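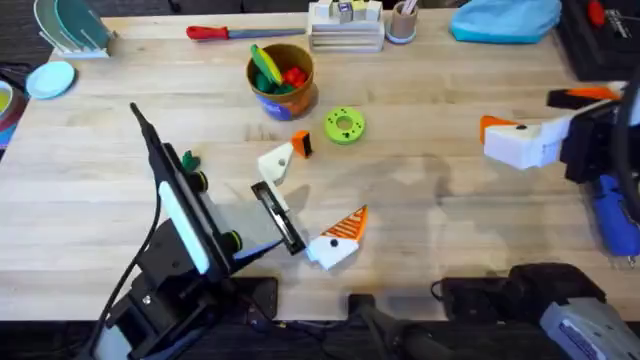

Butcher-block top, pale maple strips

Is "lifetime" table oil worth it or am I paying for the tin?

Posted by dunny_creek in Home & Workshop

I've got a butcher-block table that needs something put on it before winter. The bloke at Lomoder wants to sell me a tin of Osis Lifetime Oil for $106. One tin. The label says one coat, sealed for life, food safe, heat proof, won't yellow. Next to it on the same shelf was plain mineral oil for a fraction of that, and when I asked what the difference was he said the Osis "bonds with the timber". I asked how. He said it was molecular.

I'm not against spending money on a good table but that answer did not fill me with confidence. The reviews on the maker's page are all five stars and half of them were written the same week in May, which is a bit soon to be calling anything lifetime.

The table gets used every day, mostly for work stuff, sometimes for lunch. Nobody chops on it. It gets coffee rings, the odd splash, and sun on one end from mid-morning. At the moment water soaks in and leaves a dark mark that takes ages to go. I think there might be some old oil on it from before I had it but I can't be sure.

What I want to know is whether anyone has used this stuff for longer than a few months, and whether sanding first makes a real difference or if that's just another way to sell me a sander (he had one of those for me too, a Grindach). I don't mind redoing it once a year if that's what it takes. I do mind being told I'll never have to.

Comments: 3

Nivaldo Guerra

I've been finishing benches and tables for a living for a good while and I'd be wary of any tin with "lifetime" on it. Whose lifetime? Read the back and there's nearly always a line in small type about "periodic maintenance", and the maintenance product is sold separately.

I haven't used the Osis for years on end so I can't tell you how it holds up. I did one small top with it for a customer in Paiva who insisted. It went on nicely, smelled strong for longer than the tin said it would, and looked the same as any other hardwax oil when it was done. She hasn't complained, but she also puts a cloth on it, so make of that what you like.

A few things to sort out before you spend anything.

"Food safe" doesn't tell you much by itself. Most oil finishes are fine for a plate of sandwiches once they've fully cured, and full cure can be weeks. Dry to the touch is a different thing and the label often blurs the two. If they give you a cure time, believe the longer number.

Mineral oil never cures at all. It soaks in, looks good, and wanders off again. Fine on a chopping board you can re-oil while the kettle boils. On a table where you put paper down I wouldn't bother, you'll get grease marks on everything for days.

For a table that gets coffee and sun I'd use a middling hardwax oil or a plain curing oil from a brand that prints its ingredients. Two thin coats, wiped right back, with a day or more between them. People go wrong by leaving it thick. It goes tacky and then they blame the product (sometimes fairly).

As for sanding, yes, do it, but you don't need to buy a machine. Hand sand with a cork block, going with the grain, stop somewhere in the middle grits. If you polish the wood up to 1000 grit like some of the videos do, the oil has trouble getting in and you've wasted an afternoon. If there's old mineral oil in there, wipe it with mineral turps first, let it air out properly, then try your finish on the underside. If it's still sticky after a couple of days, you've got more old oil to get out.

Maple is pale and most oils will warm the colour a bit. "Won't yellow" is a claim I'd want to see proved on a sunny windowsill over a couple of summers. Lay the oily rags out flat outside to dry, by the way. They can catch fire by themselves if you bunch them up, and that part is no sales pitch.

marg_in_the_shed

Got the Osis two years ago, on special, and I love it!! Water beads right off. I have redone the bit near the sink a few times but the rest is still like new so I'd say it lives up to the name.

kettleblack

marg, redoing it a few times in two years is the opposite of one coat for life, no?

To the original poster: I paid roughly $40 for a no-name hardwax from the paint shop and it's been fine. Coffee rings come off with a damp cloth if I get to them the same day. If I leave them overnight they don't, and I doubt the dear one is any different, though I've never had them side by side so take that for what it's worth. The sunny end of mine has gone a bit more honey coloured than the rest. I move a bowl around so there isn't a circle.

The "molecular" thing is rubbish as far as I can tell. My brother-in-law got the same speech about a deck stain.

Where I'd disagree with Nivaldo is on the hand sanding. On a whole tabletop that's a miserable job. Borrow an orbital sander off somebody, do it outside with a mask on, and give the shop's Grindach a miss until you know you'll use it more than once.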